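4.2 The returns bench and the people around it

The second of our three settings was the returns department at Pandadero, a mid-sized seller of hats, scarves and other soft accessories that ships most of what it sells by mail and, like everyone in that trade, gets a good deal of it back. We came to know this department better than either of the others, partly because it was closest to our own offices and partly because the people who work there were so generous with their time, their coffee and their opinions. Readers who have never spent a morning in a returns room may be surprised by how much judgment goes on in one. A parcel is opened, the item inside is taken out and turned over, and somebody has to decide in the space of a few seconds whether it can be sold again as new, sold at a discount, cleaned, or given up on. Those decisions rest on things that are hard to write down: how a knit springs back when you let go of it, whether a brim has been bent on purpose by a wearer or only squashed in transit, a faint smell of perfume or of somebody's dog.

The handling that comes before and after the decision is another matter. Every item has to be picked up, opened out if it has been crushed, turned so both sides can be seen, and set down again in the right place. Sorters told us again and again that this was the part of the day they felt in their wrists and shoulders. It was also the part that the firm hoped to pass to a pair of robot arms, under a project that went by the name of Dultero inside the company and that was being set up with Stikiva, the integrator, when we made our first visit in February.

Our account draws on 72 interviews and on the written notes of the two members of our team who took turns sitting in the department. We also had the use of the shift log, a thick and much-loved binder in which sorters have been leaving remarks for one another since before the present manager arrived. From the period of our study the binder holds 947 entries, of which 636 touch on the handling of goods in one way or another, and we read all of them. Some are a single word. Others run over the page and up the margin, and we have quoted from these wherever their authors were happy for us to do so.

4.2.1 What was handed over

It is easy, when one hears that a job is being automated, to picture the whole job going at once. At Pandadero the handover was much smaller and much slower than that, and it began with just the lifting and placing of headwear. Hats were chosen because they came back in a steady stream all year and because, in the words of the project lead, Volker Kettler, they were "the friendliest of the unfriendly objects." A cardboard carton keeps its shape wherever you take hold of it. A beanie does nothing of the kind, and a cap has a firm part and a floppy part that want to go in different directions as soon as it leaves the table. Kettler had spent much of his working life with machines that moved metal parts, and he spoke very openly with us about how much of that experience he had needed to set aside.

The arms were tried out at a test table before anything was changed at the sorting benches themselves. Sorters were invited to come over at the end of the morning shift and try their hand at teaching, as it was called, and by the time of our third visit most of them had done so at least once. Figure 3 gives a view of the work at this table. 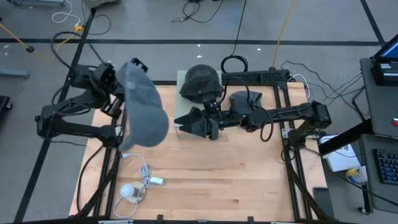 Figure 3. Headwear handling at the test table. The left arm holds a gray baseball cap with the crown facing down; a dark knit beanie rests on the pale green box near the tip of the right arm.

A held cap like the one in Figure 3 was a familiar subject of conversation in the department, and we would like to stay with it for a moment, because it brings out something that the interviews returned to in many different forms. To an engineer, a cap that has been lifted clear of the table is a cap that has been grasped, and the next question is where to put it. The sorters looked at the same moment and wanted to know what could be seen of it. One woman, who had worked in the department longer than anybody else, explained to us that she never simply picks up a hat. She picks it up in such a way that her thumb is already running along the sweatband, so that by the time the hat has reached the height of her chest she has learned most of what she needs to know. "If the machine picks it up for me," she said, "then I've got to go back and do my thumb separately." She said this without any bitterness, as a plain matter of where the seconds would go.

We heard versions of this remark so often that we came to call it the thumb problem in our own notes. Lifting and inspecting had been listed as two tasks in the process map that Stikiva drew up at the start, with a line between them, and it was along this line that the work was divided. For the people at the bench there had never been such a line. Taking away the lifting therefore took away some of the inspecting as well, and it came back later as a new little task with no name and, for several weeks, no time set aside for it in the daily targets.

4.2.2 Teaching as work

The sessions at the test table produced a second change, and a happier one. To guide the arms well, a sorter had to slow down and notice what her own hands did. Many told us that they had enjoyed this a great deal more than they had expected to. They compared notes over lunch about the best place to take hold of a pom-pom hat, and whether a ribbed cuff should be pinched from the side or from above, and long-standing differences between the early and late shifts came out into the open for the first time. The late shift, we learned, had always laid caps down brim first. The early shift found this quite shocking.

Several of the longest entries in the binder date from these weeks. One of them, written on a Thursday by a sorter on the late shift, goes on for most of a page about the difference between a hat that is empty and a hat that is "still holding the shape of a head," and ends by asking whether the arms could be shown the second kind a few more times. Kettler copied this entry out by hand and pinned it over his desk, where it was still hanging when we left.

Whether teaching counted as work was less settled. In the beginning it was treated as a pleasant extra, something one did in the last half hour if the parcels allowed. But the parcels do not often allow, and those who went to the table regularly found that their colleagues were covering for them at the bench. By the second month there was some ill feeling about this, mild but real, and it fell mostly on the three or four people whose demonstrations were considered the best and who were therefore asked for most often. Management's answer was to set aside 10 hours a week for teaching and to put them on the rota like any other duty. The sorters we spoke to afterward thought this was fair. A few of them felt that the skill ought to show in the pay as well, and this question was still being talked over when our visits came to an end.

It is worth setting this beside what we found at Orakzai, the linen service described in Section 4.1. There, too, the staff were asked to show a machine how to handle cloth, but the demonstrations were gathered over a few days by an outside crew, and the staff had very little idea of what became of them. When the machine later made mistakes, people at Orakzai spoke of it as something that had been brought in from elsewhere. At Pandadero they were far more likely to say which of them the machine had got the habit from, usually with a good deal of laughter, and to go over and show it again. The equipment in the two places was not so different that we would want to put all of this down to the hardware. Being close enough to the table to walk over to it seems to us to have mattered a great deal.

4.2.3 Talk, company and the sound of the room

We close this part of our findings with something that appeared nowhere in the plans and that we had not thought to ask about ourselves. The sorting benches at Pandadero face one another in pairs, and the two people at a bench talk nearly all day long. They pass doubtful items across for a second opinion, and along with the items go recipes, complaints, news of children and grandchildren, and a running commentary on what customers will and will not send back. Under the first layout proposed for the automated benches, each sorter would have faced a pair of arms, with the next person some distance away and behind her.

The objection to this layout was put to us in very practical terms. Second opinions are how new people learn the job, and they are how experienced people avoid drifting into being too strict or too lenient over the course of a long shift. A sorter who would have to stop, turn around and call out to somebody will ask less often than one who can simply hold the thing up. Two of the supervisors told us that they had underestimated how much training was going on in what they had always thought of as chat, and one said she was a little embarrassed to have needed a floor plan to see it.

The layout was redrawn with the arms to the side, so that the sorters could go on facing each other. This cost some floor space and meant longer cable runs, and Kettler was frank that it was not the arrangement he would have chosen on technical grounds alone. The redrawn benches had been marked out on the floor in tape at the time of our last visit, and several of the sorters walked us around them, showing us who would stand where and which of them would have the window.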